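Friday, October. Protest-statement coding, batch 14

Ran the Trurgate transcripts through the second pass. 200 statements, 30 disputed between Vaida and me, mostly calls to strike versus calls to march.

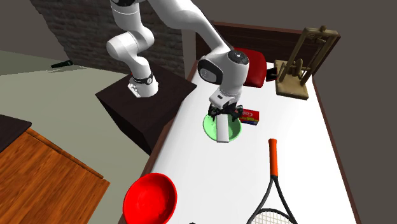
Povilas wants "escalation" split in two. Tried it on 13 items – agreement got worse. Color tags for the codebook still open; the light green of the bowl under the gripper would do for "nonviolent".

Martim to recheck the leaflet dates.

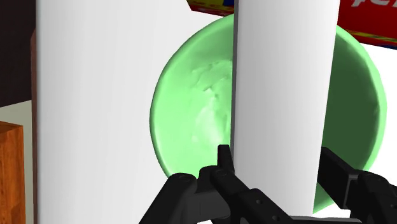 Dates before the ban go in a separate column. Kappa rerun Monday.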